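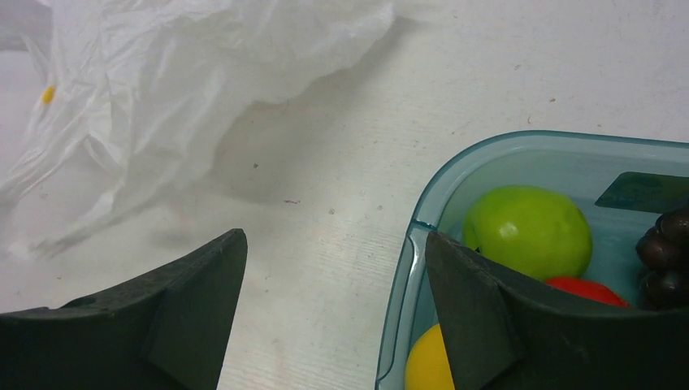
Ticket 296: Plumow order page eats the last line of every grocery list

Status: closed
Opened by: me (I run the little Bogale food co-op order page in my spare time)
Product: Plumow list plugin, running on a Kindix site

What's going wrong

OK so this one has been driving me up the wall. Members type their weekly order into a big text box, one item per line, and hit Send. The page says thanks, the email goes out, everything looks great, and then the packing sheet comes out one line short. Always the last line. If you order apples, rice, onions and oats, you get apples, rice and onions and no breakfast.

It doesn't happen to everybody, which made it so much worse to track down. My own test orders were perfect every time! I'd type in a list, print the sheet, see every item, and write back to people saying "works for me" (sorry, everyone).

What I tried first

Cleared the site cache. No change.

Turned off the other plugins one by one, starting with the calendar. No change, and I forgot to turn the calendar back on, so that was a second complaint by dinner time.

Rolled Plumow back to the version from April. The packing sheet then lost its column headings AND the last line, so I went straight back to the current version.

Switched the sheet from the wide layout to the narrow one. I had a theory that the last row was printing off the bottom of the page. Nope. The row isn't in the download file either, so printing has nothing to do with it.

Looked at the emails. This was the first useful thing I did, and I should have done it first. The confirmation email has the full list, last item included. So the text gets to the site in one piece and goes missing somewhere between the email and the sheet.

Update, 4 December 2025

Got it, I think! I pulled 86 old orders out of the archive and sorted them into complete and short. Of those, 12 were short. Then I opened a couple from each pile in a plain text editor with the hidden characters showing, and there it was. Every complete order ends with an empty line. Every short one stops dead after the last word.

That explains my perfect tests. I always hit Enter after the last item (old habit from years of data entry), so my lists always had that extra line at the bottom. The plugin splits the text into rows and then throws away the final piece, assuming it's going to be blank. When it isn't blank, bye bye oats.

There's a setting for this, sort of. In the Plumow options, under Import, there's a checkbox labeled "Trim trailing row." It was on. I don't remember turning it on, and the help page gives it one sentence that didn't help me one bit.

What fixed it

1. Went to Options, then Import, and unchecked "Trim trailing row."
2. Saved, then logged out and back in. The first time I skipped this and the box was checked again when I came back.
3. Sent a test order of 7 items with no Enter at the end. All 7 on the sheet.
4. Sent the same order with Enter at the end. All 7 again, plus a blank row at the bottom. Ugly but harmless.
5. Turned on "Hide empty rows" in the sheet layout, and the blank one went away.
6. Ran the short orders from the archive through again, and every missing item showed up where it belonged.

Still open

The Ludum export (the one we use for the supplier totals) reads the same rows, but it has its own settings page and I haven't checked whether it trims too. The totals looked OK this week, but I'd like to compare them by hand before I trust them. I'll open a separate ticket for that so this one doesn't turn into a novel.

Also, somebody asked if the order box could be taller on phones. Yes please, me too. Adding it to the wish list.

If your sheet is still coming up short after this, reply here and paste in your order exactly as you typed it, and tell me what the confirmation email says. Closing for now.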